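Atelier partagé de Pletelville – Cherchons participants pour apprendre à un bras à trier des trombones

Projet Kesora, appel ouvert jusqu'à fin janvier

Autant le dire tout de suite, l'auteur de cette annonce n'est pas convaincu que ça marchera. Kesora est un bras à deux pinces monté à l'atelier sur un châssis Broso de récupération, avec des servos achetés d'occasion et un contrôleur qui redémarre quand on allume la perceuse à colonne. Il sait aller d'un point A à un point B. Saisir un petit objet dans un tas, il ne sait pas.

L'idée retenue par le groupe est de lui montrer des gestes humains, en grand nombre, et de voir s'il en tire quelque chose. J'ai voté contre, je préférais un bon vieux bol vibrant. J'ai perdu, donc je rédige l'appel.

Ce qu'on vous demande : vous asseoir à une table, porter un bracelet de suivi à chaque poignet et une caméra sur la tête, puis manipuler des fournitures de bureau. Prendre un trombone, le séparer des autres, le poser, recommencer. Les séances durent 33 minutes, pause non comprise. Nous en voulons 4 par personne, réparties comme vous voulez. 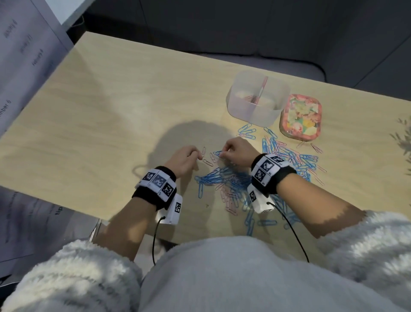 Les câbles gênent un peu au début. Gardez du mou côté avant-bras et ne tirez pas dessus, les connecteurs sont fragiles et c'est moi qui les ressoude. Les manches longues sont acceptées si elles ne recouvrent pas les marqueurs. Bagues et montres restent au vestiaire.

Nous avons déjà 1506 prises enregistrées. Sur le papier c'est beaucoup. Dans les faits elles viennent de 3 membres de l'atelier, tous droitiers, qui ont pris les mêmes habitudes à force de se regarder faire. Le modèle entraîné là-dessus a refermé ses pinces à côté du tas avec une belle régularité. On me dit qu'il faut plus de données – on me le disait déjà pour le projet Dolan, qui devait plier des torchons et qui sert maintenant de support à la lampe du fond.

Profils recherchés : gauchers en priorité, adultes de tout âge, mains petites ou grandes. Aucune compétence technique exigée. Si vous avez l'habitude des travaux fins (couture, maquettes, bijoux), signalez-le, on aimerait comparer.

Ce que vous y gagnez : pas d'argent. Le café, l'accès aux machines de l'atelier les jours de séance, et les fichiers de vos propres enregistrements si vous les demandez. Les vidéos montrent surtout vos mains et la table. Elles restent sur le disque de l'atelier et sont effacées sur simple demande, avant ou après l'entraînement.

Les séances ont lieu l'après-midi, à partir de 14 h. Pour s'inscrire, laissez un mot dans le casier Kesora à l'entrée avec vos disponibilités et votre main dominante. Les avis contraires sur la méthode sont bienvenus aussi, je me sens un peu seul.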